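Notebook, bay 2, 11/9/20
Adhesive peel series, Loteck film on painted steel
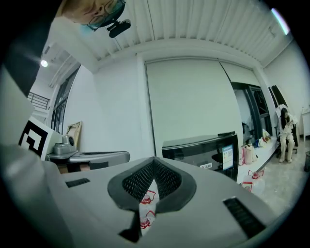 Metal table, metallic unit with the round knob at the back.

Picking up from the June entry. The question is still whether the Loteck film loses peel strength on the Staditz primer or whether the earlier low readings came from how the panels were wiped. Both things changed between batches, so the old figures can't separate them.

Panels: same mild steel stock as before, cut to the usual size, edges deburred by hand. One set primed with Staditz grey, one set with the Thoroddsen two-part. All left on the rack over the weekend with the extractor off. Batch 2036 for the film throughout. The end of the previous roll is still in the drawer and should not be used for anything that gets written down.

Wiping. Solvent wipe, one direction, fresh cloth for each panel, then a dry cloth. In June the same cloth went across a whole row, and the last panels in each row gave the lowest figures. I did not see that at the time because the results were sorted by primer and not by position. Re-sorted them this morning and the drift is plain enough on the Staditz set. On the Thoroddsen set it is there but small.

Application. Strips laid with the hand roller, two passes out and back, no pressing with the thumb at the ends. The free tab is folded on itself and clipped. Dwell overnight for the first set. The second set gets the long dwell and will not be pulled this week.

Pull. 180 degrees, slow speed. Load cell zeroed with the clip hanging. Zero wandered on the first two strips and I discarded both. Cause was the cell cable touching the side of the crosshead on the way up. Taped it back to the column and the zero held after that. Someone should put a proper clip there.

Results so far, short dwell only:

Thoroddsen primer: clean adhesive failure at the film side on every strip. Trace is flat after the initial peak. Spread is narrow.

Staditz primer: mostly the same, but 6 strips took primer with them, in patches near the start of the pull. Under the hand lens the bare patches have a sharp edge and the metal below is bright. That is the primer letting go of the steel, which says nothing about the film. These strips are marked P in the table and left out of the mean.

If the P strips are left out, the two primers come out close. If they are kept in, Staditz looks worse by a wide margin, and that is how it was reported in June. The wording in that report (page 31) needs changing. It says "film adhesion reduced" and should say "primer detached". Same load on the dial, different fault.

Possible cause of the detachment: flash rust under the primer. The Staditz set was primed second and the blasted panels stood longer before coating. Kutus supplied the blast media for both sets, from one bag, so I am not inclined to look there first. Blast and prime times were not logged. They will be from now on.

Room temperature was steady through the day. Humidity logger had stopped, battery flat, so there is no humidity record for the dwell. Replaced the battery before leaving.

To do
Blast a fresh set and split it, half primed at once and half left standing till the next morning. Staditz only.
Ask Kutus for the data sheet on the current media, ours is the old issue.
Check roller weight, the rubber has a flat on it.
Correct page 31 and reissue.
Long dwell set stays on the upper shelf of the rack, face up. Please don't stack anything on it.

Raw traces are in the peel folder under the batch number. The file for strip 2 of the Thoroddsen set has the wrong primer in its header; the file name is right.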